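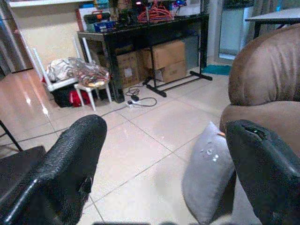

I'm trying to decide whether to pay for the stain protection plan on a new couch and I'd like to hear from people who have filed a claim, as opposed to people who sell them. The store is Skinner, the couch is from their Brasard line, and the plan runs seven years. We have had the brown one for ages, the suede-like stuff, and the arm has gone wrinkly across the top. The gray cushion leaning on it has pale spots on the upper side that I've been at with dish soap and with white vinegar, and I can't say either did a thing. The salesman told me the plan would cover "exactly that kind of thing." I asked him to show me where it says so and he gave me a brochure with a glass of red wine on the front. So has anyone gotten one of these outfits to pay up?

- dustruffle

---

mapleandpine wrote:

Filed twice, paid once. The first was ballpoint pen on a seat, reported the next morning, and a guy came out and got most of it off. The second was "general soiling," or so they decided, and I got a form letter. If you can't tell them what the spill was and when it happened, they won't touch it. Read the part about accumulation. It's in every one of these plans I've looked at.

---

oldwebbing wrote:

I did upholstery for a living until my hands quit. Save your money. Pale spots on gray fabric could be a lot of things, and some of them aren't stains at all, they're places where the color got pulled out. Bathroom cleaner will do it, so will face cream with peroxide in it. No plan pays for bleaching and no cleaner brings it back. If it's only soap left behind from the last cleaning, plain water will move it. Try that first, whole panel, seam to seam, don't scrub at the one spot.

As for the wrinkled arm, that's wear. They all exclude wear.

---

dustruffle wrote:

Whole panel, seam to seam, is new to me. I've been dabbing at it. Could I have made it worse with the vinegar?

---

oldwebbing wrote:

You could have left a ring. Won't know until it's rinsed. Is there a cleaning code on the tag? W means water is okay, S means solvent only, X means vacuum and leave it alone. If it's S, forget what I said about water.

---

dustruffle wrote:

The tag has been through too much, I can't read it. I'll test on the back side.

---

tenpastfour wrote:

Going to disagree with the crowd. I bought the plan on a sectional that cost 3000 and I've been happy with it. We have two kids and a dog. They replaced the cover on a seat after grape juice, no argument, took three weeks. For me it was worth it for not having to yell at anyone.

---

mapleandpine wrote:

What did you pay for the plan, though? And have you used it since?

---

tenpastfour wrote:

Just the once. I'd have to look up what we paid. It was rolled into the financing.

---

mapleandpine wrote:

Then you paid interest on it too. I'm glad it worked out, but one seat cover doesn't tell us whether you came out ahead. Call and ask what a seat cover costs on its own. When I did that for mine it was a lot less than the plan.

---

tenpastfour wrote:

I didn't say I came out ahead. I said I was happy with it. Those are different things and I'm allowed to want the second one.

---

lintbrush_ed wrote:

Has anyone used that Roltasora spray? The store by me says it "bonds with the fiber" and they'll put it on at delivery. The sign says tested to 3000 rubs. Tested by whom, it doesn't say. And rubbed with what?

---

oldwebbing wrote:

Rub counts are for how fast the fabric wears through. They tell you nothing about stains. I'd also point out that 3000 is low for anything you plan to sit on. Somebody in marketing saw a big number and liked it.

---

lintbrush_ed wrote:

Ha. Okay, that settles me on the spray.

---

pesetholm_owner wrote:

I have the Pesetholm, the one with removable covers, and that's my whole stain plan. A spare set was more than 500, which hurt, but I know what I got for it. Wash cold, put them back on a little damp or you'll never get the zipper closed. They have faded some. I keep hearing that removable covers never fit right after washing and mine fit fine.

---

oldwebbing wrote:

Some fit, some don't. Depends whether the fabric was preshrunk, and the person on the sales floor won't know. I'd wash one back cushion cover before trusting it with the rest.

---

dustruffle wrote:

Update. I did the gray cushion with plain water on the back and it dried without a ring, so I went ahead and did the front, seam to seam. A couple of the spots are gone, the others haven't budged. I guess those are the bleached kind. I'm not thrilled but at least I can quit soaping it.

I also went back to Skinner and asked for the full contract instead of the brochure. They had to print it out in the back. Accumulation is excluded, bleach is excluded, "unknown origin" is excluded, and you get five days to report. So it would have covered none of what's on my cushion, and he told me to my face it would. I said no to the plan. Still thinking about the couch.

---

tenpastfour wrote:

Five days? Mine gives thirty. Make sure you people are comparing the same plan before you tell everyone they're all a ripoff.

---

mapleandpine wrote:

Fair point on the thirty. Does yours have the unknown origin line?

---

tenpastfour wrote:

Checking. Yeah, it does. Page four.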